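Design Diary: Entry 7

The balance team has completed its review of the Mullon faction ahead of the June set. The purpose of this entry is to record what was decided, what was set aside, and what remains open before the card files are sent to print.

Mullon was planned from the start as a slow deck. Its cards cost more than those of the other factions, and its players are expected to spend the early turns building a supply line. In testing, this plan held up well against Indine decks and poorly against Drutstead decks, which can empty their hands before a Mullon player has placed a second depot. The team played 47 recorded matches between Mullon and Drutstead. The results were uneven enough that a change to the starting rules for the faction was considered.

That change was not adopted. Giving one faction its own starting hand would require a separate page in the rulebook, and new players already report trouble with the setup section. The team chose instead to lower the cost of Hagedorn Gatehouse from 4 to 3. The card blocks one attacker each turn and may be discarded to draw a replacement. With the lower cost, a Mullon player who holds it in the opening hand can expect to reach the middle of the game.

A second matter concerned the wording of the supply ability. The previous text read "when a depot is placed or moved," and testers disagreed on whether a depot returned to the hand counted as moved. It does not. The printed text will now read "when a depot enters play or changes lanes." The same wording will be applied to the two older Indine cards that share the ability, and the online card list will be corrected when the set is released.

The team also discussed the limit on depots. There is at present no limit, and one tester built a deck that placed a depot on every turn and won by running out the clock. The deck is tiresome to play against – it is not, on the evidence so far, too strong. No limit will be introduced for this set. The question will be reviewed once players have had time to answer the deck on their own. 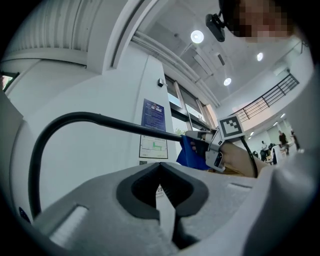
Ribbed gripper pads, with a small printed notice partly visible between them.

Print numbers have been confirmed. The first run of the Mullon starter deck will be 1000 copies, with the Hagedorn promotional card included in each box. The card will not be sold separately, and it remains legal in all formats.

Work on the Drutstead update begins next. The faction's card draw is the first item on the list, followed by the long-standing question of whether its scouts should be able to attack on the turn they are played. Test files will go out to registered groups in the usual way, and reports should be returned on the standard form with full deck lists attached.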